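Water meter replacement: frequently asked questions

Why is my meter being replaced?
Mechanical meters under-record as they age. Meters in the Birnthorpe supply zone are changed once they pass 3,000 kilolitres or fail a flow test, whichever comes first.

Do I need to be home?
No, provided the meter is clear of locked gates and dogs. We leave a card with the final reading of the old meter and the serial number of the new one.

How long will the water be off?
Usually about 42 minutes. Older galvanised services can take longer — the isolation valve may need replacing as well.

The water is cloudy. Is that normal?
Air in the line turns water milly-white for a short time. Run the outside tap closest to the meter until it clears. Do not start with a hot tap.

What does it cost?
Routine replacement is free. A meter damaged by the customer is charged at $400, fitted.

Can I have my old meter tested?
Yes. Apply before the end of September. The test fee is $80, refunded if the meter reads outside tolerance.

I am in Furitz and have a tank. Does this apply?
Only if the tank has a mains top-up. Tank-only properties have no meter.

Page last reviewed 2018-07-28

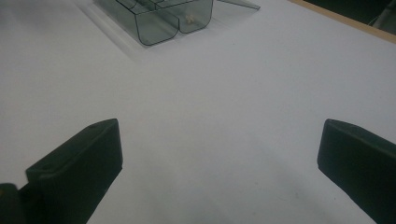 Metering and Customer Connections, Zeman Water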